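About Pronside

Pronside is a small news desk covering local government, honors and public life. Started in February by Brayan Zapata after the last daily in town quit sending anyone to council meetings. First issue went out to 500 inboxes. Now 3,079.

What we run: council votes, school board, appointments, obituaries of people who served. Long ones, when we can get the family on the phone. Also the archive, 7 boxes of clippings from the old Watar Courier, being scanned slowly.
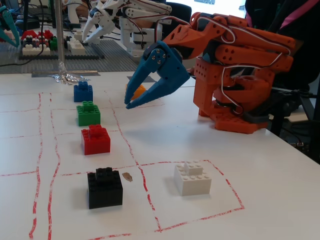 Staff is two full time plus whoever is filing that week. Office is upstairs on Zimon Street, door sticks, push hard. No paywall. Readers pay what they want, and the Gündoğdu family covers the rent but doesnt see stories before they run.

Corrections go at the top of the page, same day. Got one? Send it with the headline and teh date.

Obituary notices: free, up to two photos, please name everyone in them left to right.

Next open newsroom is 3rd October. Coffee, bring old clippings if you have them.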